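Frequently Asked Questions – The Dagdag Study

Thank you for all the mail since we put our results online in April! We've gathered the questions that come up most, and we've let ourselves ramble a little where it seemed useful.

What is Dagdag, in a nutshell?
It's a way of training a robot arm to pick things up and put them down by learning from people who steered it through the job first. The twist is that we let the policy say how unsure it is at each step, and we collected new runs only where it was least sure. We finished with 1,087 runs.

Why such plain objects?
We get this one a lot, and we do understand – it isn't glamorous. 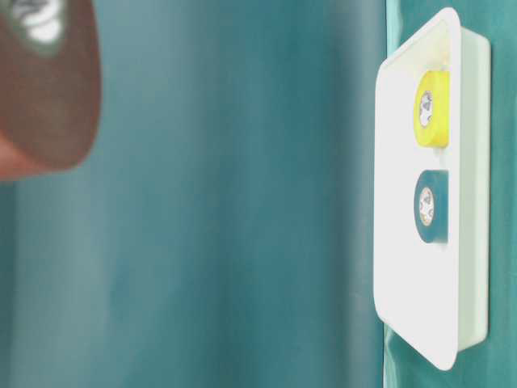
Our interest is in the last inch or so of a placement, where most of our early policies went wrong, and for that you want things anybody can buy and nobody minds dropping. Tape is lovely for this. With a yellow roll and a teal one sitting close together in a white tray, a small error in position really matters, and the teal roll is so near the color of the background that the policy can't lean on color alone.

Did it work better than collecting runs at random?
Yes, and by more than Rizal Nair, who ran the training, had bet on. Out of 30 test trials, the random-collection policy failed 12, and ours failed far fewer on the same starting layouts. We'd still like to see it tried in somebody else's lab before we crow too loudly.

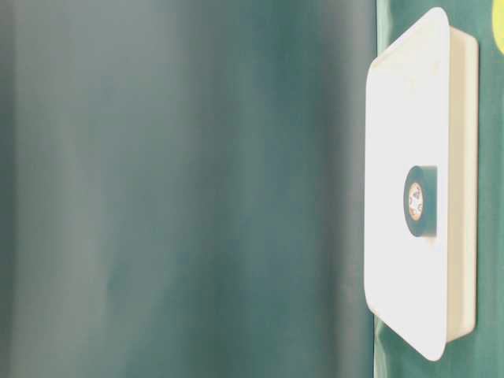 The starting layouts, by the way, were drawn up before any training began, and we kept to them the whole way through, even the awkward ones we came to dislike.

Does it need a big computer?
No, and we're rather pleased about that! A full training round took 31 hours on one ordinary workstation, and you can stop and pick it up again whenever you like.

Can I use it with my own arm?
Please do. You'll need to swap in your own camera settings and redo the calibration, so set aside an afternoon for that part. The Zandholm guide goes through it slowly, and if you get stuck, write to us and tell us which arm you have.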